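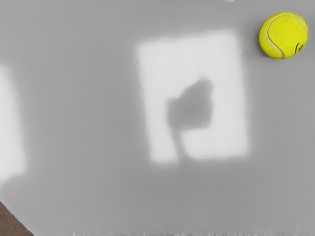
Balles de tennis : vos questions, nos doutes

Page mise à jour le 13 juillet 2025

Nous recevons au comptoir du magasin Jadard les mêmes questions toute l'année, avec un pic en juin quand les tournois de club commencent. Les réponses qui suivent sont celles que nous donnons de vive voix. Elles ne font pas toujours vendre.

Questions générales

Une balle chère dure-t-elle plus longtemps ?
Pas forcément, et personne ne nous a encore montré de comparaison convaincante. Le prix paie en partie le feutre, en partie le nom imprimé dessus, en partie le tournoi que la marque sponsorise. Un feutre plus riche en laine est agréable à frapper. Sur un court en béton poreux, il s'use quand même vite. Si vous jouez en loisir, commencez par une balle de milieu de gamme et ne montez que si quelque chose vous gêne vraiment.

Que veut dire « extra longue durée » sur l'emballage ?
Bonne question. Plus longue que quoi ? En général on parle d'un feutre plus dense ou plus tissé de synthétique, qui résiste mieux à l'abrasion. La pression interne, elle, s'échappe de toute façon à travers le caoutchouc. Vous pouvez donc vous retrouver avec une balle encore bien couverte et déjà molle.

Pourquoi les balles neuves sont-elles vendues dans un tube scellé ?
Le tube est sous pression, ce qui empêche le gaz contenu dans la balle de fuir pendant le stockage. Une fois l'opercule ouvert, le compte à rebours commence, que vous jouiez ou non. Remettre le couvercle en plastique protège de la poussière et c'est tout. Un tube ouvert « pour voir » il y a trois semaines n'est plus un tube neuf, quoi qu'en dise l'annonce de revente.

Faut-il prendre des tubes de trois ou de 4 balles ?
Regardez le prix à la balle et oubliez le reste. Le lot le plus gros n'est pas toujours le moins cher, surtout en période de promotion. Certains de nos clients achètent par carton pour économiser puis laissent tout dans un coffre de voiture en plein été. L'économie part avec la chaleur.
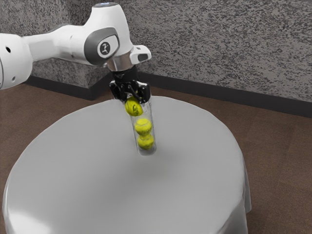 Balles sans pression

Les balles sans pression sont-elles une arnaque ?
Le mot est fort. Elles tirent leur rebond de la paroi de caoutchouc, plus épaisse, et le gardent donc longtemps. En contrepartie, elles paraissent dures et lourdes au début, et beaucoup de joueurs sensibles du coude s'en plaignent. Pour un panier d'entraînement, c'est un achat raisonnable. Pour jouer un match, nous ne les conseillons pas, même quand la fiche technique promet les « sensations d'une balle pressurisée ».

Peut-on les mélanger avec des balles classiques dans un même panier ?
Techniquement, rien ne l'interdit. À l'usage, c'est pénible : deux frappes identiques donnent deux longueurs différentes et l'élève croit que son geste a changé. Séparez-les, ou marquez-les au feutre indélébile.

Regonfler ses balles

Les boîtes de repressurisation fonctionnent-elles ?
En partie. Nous avons au magasin un modèle Godis et un modèle Lougher, tous deux achetés à nos frais. Des balles ouvertes depuis peu et remises dedans après chaque séance restent correctes plus longtemps. Des balles déjà mortes y regagnent un peu de vivacité, puis la reperdent assez vite sur le court. Quant au feutre usé, aucune boîte ne le fera repousser, et les vidéos de démonstration sont discrètes là-dessus.

L'appareil est-il rentable ?
Faites le calcul avec vos chiffres, pas avec ceux du fabricant. Si vous jouez une fois par semaine avec un tube bon marché, il faudra de la patience pour rembourser la boîte. Pour un enseignant qui tourne avec plusieurs dizaines de balles, le raisonnement se tient mieux, à condition de revisser le bouchon tous les soirs. Beaucoup arrêtent au bout d'un mois.

Et le four, le micro-ondes, l'eau chaude ?
La chaleur dilate le gaz, la balle rebondit plus haut pendant quelques minutes, puis tout revient comme avant. On a au passage abîmé la colle. Gardez votre four pour autre chose. 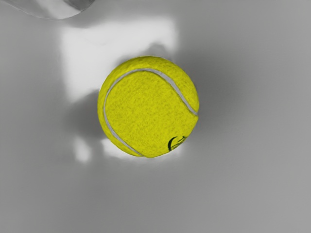 Comment savoir si une balle est morte ?
Lâchez-la à hauteur d'épaule à côté d'une balle sortie du tube, sur le même sol dur. Si elle remonte nettement moins haut, elle a perdu sa pression. Vous pouvez aussi la serrer dans la main, mais ce test dépend beaucoup de la poigne et nous ne nous y fions qu'à moitié.

Le froid change-t-il vraiment quelque chose ?
Une balle froide rebondit moins, cela se sent dès l'échauffement. En hiver, gardez le sac à l'intérieur jusqu'au départ. Inutile en revanche d'acheter une housse isotherme spéciale : un sac ordinaire posé dans l'entrée de la maison convient très bien.

Recyclage et seconde vie

Où vont les balles déposées dans votre bac ?
Dans le meilleur des cas, elles sont broyées et servent à des sols souples. Nous travaillons avec le collecteur Stisham, qui nous remet un bordereau à chaque enlèvement. Le dernier indiquait 618 balles et un poids, sans préciser ce qu'elles étaient devenues. Nous avons demandé. Nous attendons la réponse, et d'ici là nous évitons d'écrire « 100 % recyclé » sur la vitrine.

Puis-je donner mes vieilles balles à mon chien ?
Beaucoup de gens le font. Le feutre, chargé de sable et de poussière, est abrasif pour les dents, et un chien puissant peut arracher des morceaux de caoutchouc. Pour quelques lancers surveillés, passe encore. Comme jouet à mâcher laissé dans le jardin, nous le déconseillons.

Commandes et retours

Reprenez-vous un tube qui n'a pas fait « pschitt » à l'ouverture ?
Oui, avec le ticket et dans les 20 jours suivant l'achat. Rapportez les balles avec leur tube. Nous les comparons devant vous à un tube du même lot. L'absence de bruit ne prouve pas à elle seule un défaut, et nous avons déjà vu des tubes silencieux contenir de très bonnes balles.

Faites-vous un tarif pour les clubs ?
Au-delà de 67 tubes par commande, le prix se négocie. En dessous, c'est le tarif affiché, y compris pour les clubs qui nous annoncent une grosse commande « à la rentrée ».

Quelle balle utilisez-vous, vous ?
Celle qui reste en fin de promotion, le plus souvent.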